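Flower sorting with two arms: 65 demos beat our big mixed set

haltu_tyyne
Okay, I have to share this one. We trained a policy to clear artificial flowers off a white table, roses into a tray, hydrangeas left alone. Set A was 1,000 demos, all tidy layouts. Set B was 65, with stems crossing, loose leaves everywhere and a person shifting things between runs. B won!! By a lot!

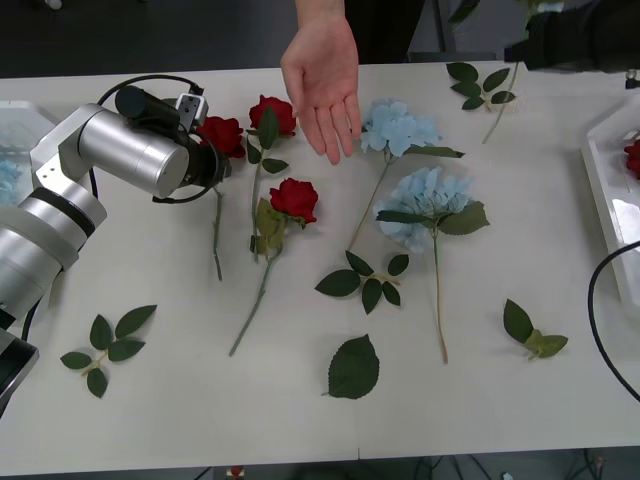 Roses, hydrangeas and leaves on the table, left arm over a rose

The leaves are the fun part. Set A's policy grabs at them constantly. Set B's mostly ignores them, even the big single ones.

w_albers
Nice, but how many test runs? I've seen gaps like that melt away once somebody reruns them on Friday.

haltu_tyyne
232 runs, split evenly, same 2 operators. Layouts were drawn before either policy was loaded.
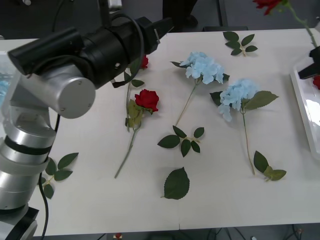

We also scored which arm did the picking. The right one does more of the work under B, and I love that, we never told it to. My guess is it learned that the short reach to the tray is safer for long stems.

w_albers
Or your operators just preferred that side. I'd check the demos before calling it learned.

reijo_i
Agree with Wolfram on the arm thing, disagree on the main result. 232 is plenty for a gap that size. Did you try B cut down to half?

haltu_tyyne
Not yet! Running it this week, and I'll count left/right in the demos too. Fair point, Wolfram.

clanel_fan
Would real stems work? Ours bend all over the place.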